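Small Homes Forum > Kitchen and Dining > Eating at a folding table, how do you arrange it?

Started by amanuel_m, 2019-12-12

amanuel_m
Hello to all. I am reading this forum since July but it is my first topic, so please excuse my English, it is my third language.

We have moved to a smaller flat and we gave the big dining table to my wife's brother. Now we eat at a square folding table with black metal legs that cross underneath. The top is a shiny imitation of marble, cream colour with orange and pink veins, and it has a red strip at the edge. My wife says it looks like ham. I like it.

My question is about how to lay it. When I put a bowl, a plate, a cup, a spoon and a fork for one person, it already feels that a good part of the table is taken. We are two, and sometimes my mother-in-law comes, and then also there must be room for the pot and the bread. I have tried to put everything close together, with the cup behind and the spoon and fork at the right side of the plate.

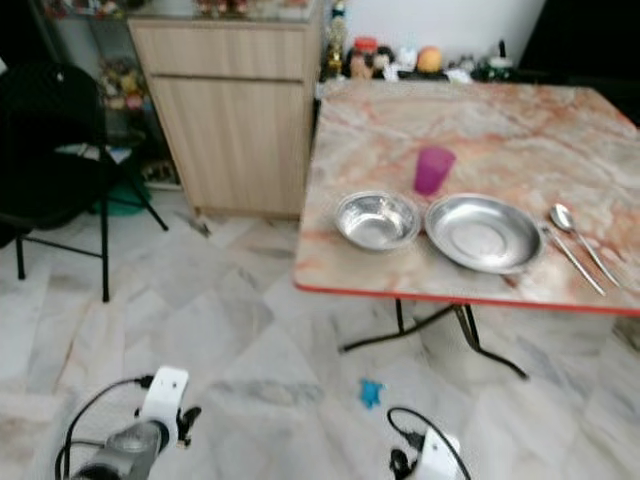

I also thought to keep the bowls on the low counter by the wall and bring them only when the soup is ready, but the counter is always full of small things and I do not want to have an argument about the small things.

How do you do it? Do you lay everything before, or bring it in turns?

Kind regards,
Amanuel Mersha

tinplate
Welcome! We had a folding table for years. My advice is don't put pots on it at all. Pots stay on the cooker, you fill the plates there and carry them over. That frees up the middle and you won't mark the top either.

Grundum_Girl
Agree about the pots. But why do you have a bowl AND a plate for each person? Soup in the bowl, then the rest of the meal in the same bowl. One thing less to wash.

amanuel_m
Thank you both. Grundum_Girl, in my house this would not be accepted. The soup is in the bowl and the rice is on the plate, and the two must not meet. But I could put the bowl on top of the plate at the beginning. Then it is one place and not two. I will try it.

asanka_p
I disagree a little with this idea of bowl on plate. With steel on steel it slides, and if the table is not completely steady you will have soup in your lap. I have eaten from steel all my life and I would keep them side by side.

I would also put the cup somewhere else. If the cup is behind the bowl, the hand must go over the soup every time you drink. Put it at the right, above the fork and spoon. It is a longer way from the elbow of the person on the left, too.

And please check the legs. Folding legs are good only if they are open completely. My old table was a Drener and the catch had become weak, so one evening my daughter leaned on it and we had lentils everywhere.

Asanka Pramanik

amanuel_m
Asanka, you are right about the hand over the soup, I did not think of it. But at the right side I have the spoon and fork, and after them there must be space for the next person. So I have tried again with the cup still at the back, but now between the bowl and the plate, and the whole group nearer to the front left.

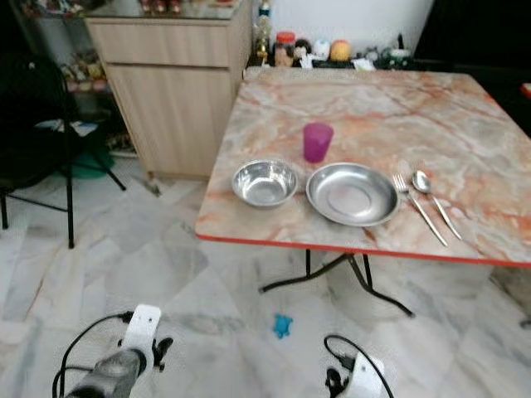 Second try: bowl on the left, plate next to it, pink cup behind them, then fork and spoon.

I think it is better. The back part is now for the bread. The legs I have checked, they are open well and do not move on the tiles.

tinplate
Looks fine to me. Is that real steel or the light stuff?

amanuel_m
Stainless steel, from Nernico. It was a wedding set, 2 of everything in the first box and the rest came later from an aunt. The cup is only plastic. We have glass ones also, but with a shiny table top I am afraid.

Grundum_Girl
I'll say it since no one else has. Get a tablecloth. A glossy top and metal dishes will make a terrible noise, and you'll see every fingerprint. A thin oilcloth costs very little and you can wipe it.

asanka_p
No, no tablecloth on a folding table. It hangs down, somebody pulls it, and everything comes with it. A small mat under each bowl is enough. And you must take the cloth off each time you fold the table, so after one week you stop using it.

Grundum_Girl
I've used one for six years and nothing has ever been pulled off. You clip it. They sell the clips next to the cloths.

amanuel_m
Please do not fight because of my table :) I will tell you what we did yesterday. I put a kitchen towel folded in four where the bowl stands, and the noise was already much less. But the towel became wet from the soup, and my wife asked why there is a towel on the table, so maybe the mat of Asanka is the better choice. For the moment the bowl is again directly on the top, near to the red edge, with the cup a little behind and to the right of it.
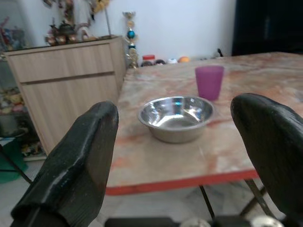

What I have noticed is that the bowl close to the edge is more comfortable for eating soup, because you do not bend so much. But then for a child it is dangerous. When my niece is here I will move it more to the middle.

One more thing I want to ask. Do you fold the table after each meal? We started with this, and now it stays open until the evening and collects letters and keys.

tinplate
Fold it straight after or it'll never get folded. Ours stayed up for a whole winter.

ellis_kitchen
Joining a bit late. We leave ours open all day and just keep one side against the wall. Folding it three times a day wears out the hinges, and your fingers. As for the cloth, I'm with Grundum_Girl, clips work.

asanka_p
For the hinges a small drop of oil, two times in a year. For the cloth I have said my opinion.

amanuel_m
Thank you, everybody. I will buy three mats and fold the table in the evenings only. If my wife finds a cloth that she likes, I will come back and ask about the clips.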